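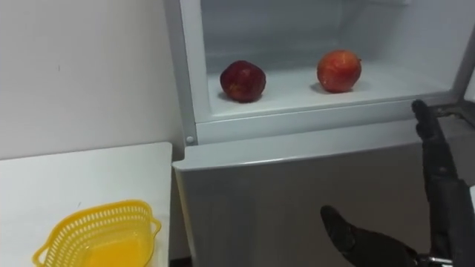
Ethylene pods for the fridge: does anyone believe in these?

Grikbridge Home Forum > Kitchen > Food storage

furnival_b
My sister-in-law gave me one of those Huvevov pods you stick in the fridge to keep fruit fresh. The box says apples last "up to 3 times longer." Longer than what? There's no mention of variety, temperature or how old the apples were to start with. I've had plain apples keep for weeks with no pod at all. Anybody run one long enough to have an opinion?

Araceli B
I've used one since May and I like it. My lettuce holds up better and the pears don't go mushy on me. Can't prove it, but I throw out less.

rnieto441
Did you change anything else in May? When I "tested" mine I had also started putting the lettuce in a bag with a paper towel. That's free and I'd bet it did all the work.

Araceli B
OK yes, I bought new produce bags. Still think the pod helps with the pears.

Tamunoemi
Ethylene is real, so the idea isn't crazy. Apples give it off and it will yellow your broccoli. I'm less sure a thing the size of an egg soaks up enough of it when you open the door all day. I keep apples on one side and greens in a closed drawer. Done.

furnival_b
The listing has 1,144 reviews and the ones I read were mostly from people who'd owned it for a weekend. How do you review "lasts longer" on day two?

moffat_mike
You people are overthinking a cheap gadget. Mine works. Grapes lasted me from one Wednesday to the next.

rnieto441
Grapes do that anyway, Mike.

moffat_mike
Not in my house they don't.

Aurelio
Does the refill matter? Mine says replace every 6 months, and that's where they get you. I went past that by a long way and couldn't tell any difference.

furnival_b
That's kind of my answer right there. I'll split a bag of Flernau Galas, half here with the pod and half in the garage fridge, and post back when something goes soft.

Tamunoemi
Two different fridges, two different temperatures. Put a thermometer in both first.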